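The Clindholm Ferries: A People's History of the Upper Estuary
Reviewed September 21, 2023

I came to this book by way of a friend's shelf and a wet weekend in May, and it has been with me more or less ever since. It is a history of the ferrymen and women who worked the crossings at Clindholm before the bridge, and of what became of their families once the bridge was open and the tolls had gone elsewhere.

Nerner Press have done it proud. You get 9 chapters, more than 3,300 notes (I confess I read a good many of them, and some are better than the chapters!) and a fold-out map that I have already torn a little along the crease.

The early part is the slowest. There is a great deal about charters and landing rights, and I did put it down for a few days around page 117. Do keep going, though — the chapter on the winter strike is wonderful, built almost wholly from letters held in the Enache collection, and you can hear people grumbling about the cold and the price of tar just as my own grandmother used to.

Where I'd quarrel with it is the ending. The last chapter hurries through the clearing of the waterside cottages as if the printer were waiting at the door, and the families we have followed so closely are gone in a page or two. I wanted to know where they went, and what they took with them.

The paperback is sturdy, with clear print and decent margins for those of us who scribble. The index is good on people and poor on boats. Mine came from Prendico in 5 days, well packed and without a bent corner.
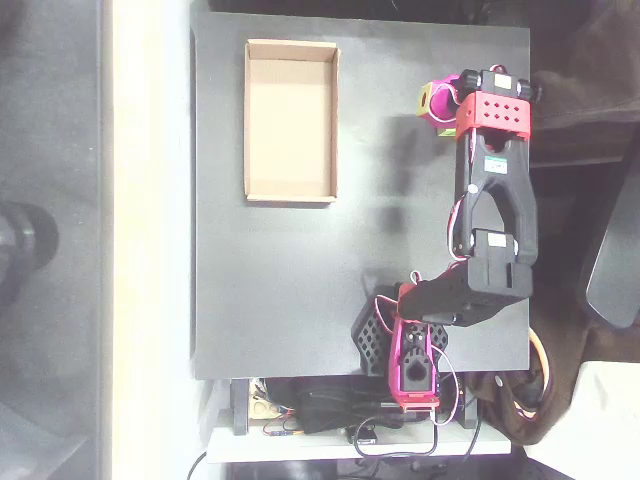
Who might enjoy it

Anyone fond of rivers, old trades or family history, I should think. Readers who like their history told from the palace window may find it hard going, but if you've ever stood on a slipway and wondered who used to tie up there, it's a lovely, generous book. I've already lent mine out, torn map and all.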